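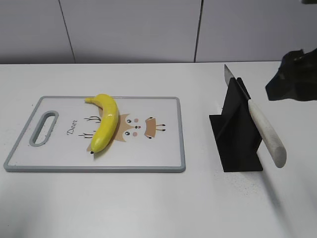
Senga Skinner
Digital Inclusion Lead, Moynihan Library Network

What a month for our tablet lending scheme! We started in the spring with 20 tablets and a borrowed trolley, and as of August all 11 branches have devices out on loan, each with a SIM and enough data for a full month of browsing, video calls and form filling.

The part I'm happiest about is the drop-in help. Angus Kinnear has been running the sessions at the Gosten branch, mornings from 10, and 33 people have come through so far. Most of them wanted help with email or booking a doctor's appointment, but one pair came in to set up a family tree and stayed until we were locking up (they got back to 1840!).

Two changes to note. Loans now run for six weeks, up from four, and you can renew once by phone if there's no waiting list. We've also rewritten the starter booklet in large print, with a much better section on passwords and spotting scam texts. Liette Doucette did the rewrite and it's terrific.

Zurby branch gets its own drop-in next month, and I'd love two more helpers for it. You don't need to be a tech whiz, just patient with a slow typist. Ask for me at any front desk.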